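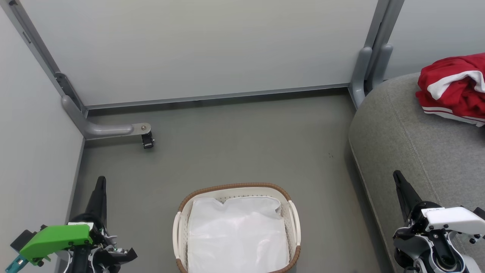
January, bench log, Bultilen line, written up after lunch

Second week with the two arms on the laundry sorting job, and I want to get some of this down before it turns into "how we always did it." The short version is that the arms are doing better than I feared and the people side needs more thought than I gave it.

Morning run was 188 garments from the Murthy uniform contract. 155 went through without anybody stepping in. Most of the rest were the usual trouble – sleeves caught inside each other, and the heavy jackets with the lining that slides. 13 were dropped on the floor and had to go back in the wash, and I'd like that number a good deal lower before we show anything to Bridow.

What I keep thinking about is the folding table crew. Before, the person sorting also checked for stains, loose buttons and pens left in pockets, all without making a task of it. You picked a shirt up, you felt the pen. The arm doesn't feel the pen. We found that out on the second day with a very blue load, and I'm still apologizing to the evening shift for it. So now there is a pocket check at intake, done by hand, and it's a real job with a real place on the rota. The two people doing it say it's easier on the shoulders than sorting was but duller, and they'd like to trade off every couple of hours. I said yes on the spot. Why wouldn't we?

The other thing is talk. Sorting used to be four people around one table and you could hear them laughing from the boiler room. Now they're spread out, one at intake, one minding the arms, two at folding, and it's gone quiet. I don't have an answer for that. Moving intake over next to folding would help, and Enton tell me the cable run can stand it if we go along the wall.

Minding the arms is the job everybody was nervous about and now everybody wants. It took 35 minutes to teach it this morning, stop button and restart included, to someone who told me flat out she was no good with computers. She cleared two jams by herself before the coffee break and was very pleased, and so was I!

To do: softer pads for the fingers (ask Enton again, politely). Write the restart steps on a card in bigger letters. Rota with the intake swaps on it, up by the door before the late shift comes in. And try the jackets as a separate load tomorrow, zipped up first, slow speed.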